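Ground rules for a shared two-arm cell - what do other groups put in writing?

Posted by Hedvig Lundgren, 8 June 2026

Hi everyone, and thanks in advance for your patience with a long one! Our makerspace has a two-arm cell that four of us take turns driving, and the job at the moment is packing drinks into a bag. We each have our own habits, and I'd love to have one agreed page of good practice before the new members start in August. So far I've got hands out while the arms are powered, someone at the stop button, and the same starting layout every time.
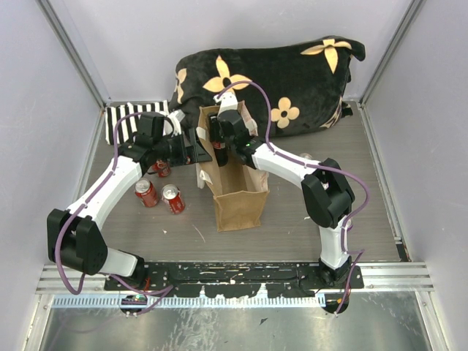

What I'm stuck on is the cables. Do you write down a check for them at every start, or only after somebody has changed something on an arm? I'd also like to know whether people set a rule for both arms reaching into the bag at once. I lean towards letting one go in while the other waits, but two of our drivers find that painfully slow.

Wenche Eide

Lovely to see someone asking before the new people arrive! We check cables at every start, and I'd put that at the top of your page. Move each arm slowly through its full reach and watch the loops near the elbow and wrist, as that's where a snag will usually show itself. It takes a minute or two and you get used to it.

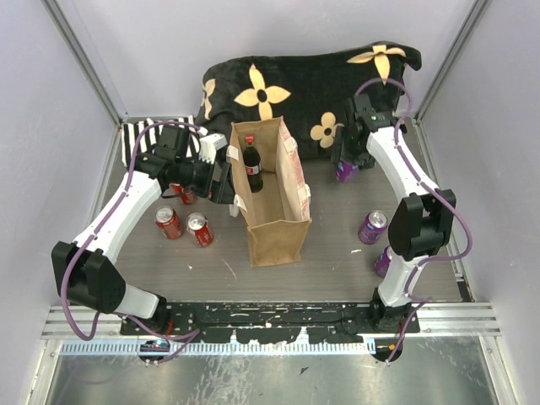 As for two arms in one bag, our rule is that both may go in only if they're holding the same item. Otherwise one waits outside the rim until the other is clear. We also ask people to load the bottle first and the cans after, so the tall thing is settled before anything goes in beside it. And please do a proper risk assessment as well - a friendly page on the wall is a good start, but it doesn't replace one. 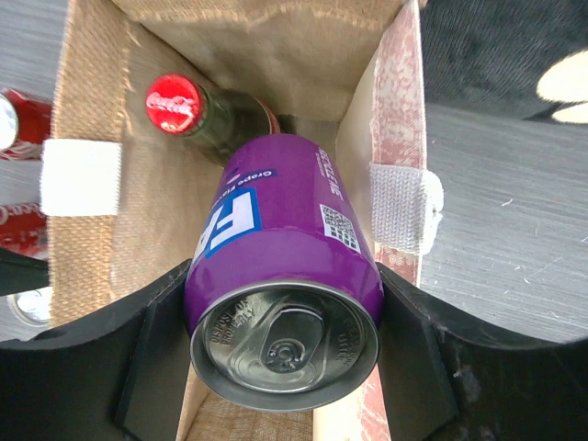

Purple can in the gripper, over the open bag.

One more thought on grip force. Write the setting down for full cans and for empties separately, and have whoever changes it initial the sheet. We had 7 crushed empties in a single evening before we started doing that.

Solto

Just slow everything down, works for us. Cable check once a week is plenty imo.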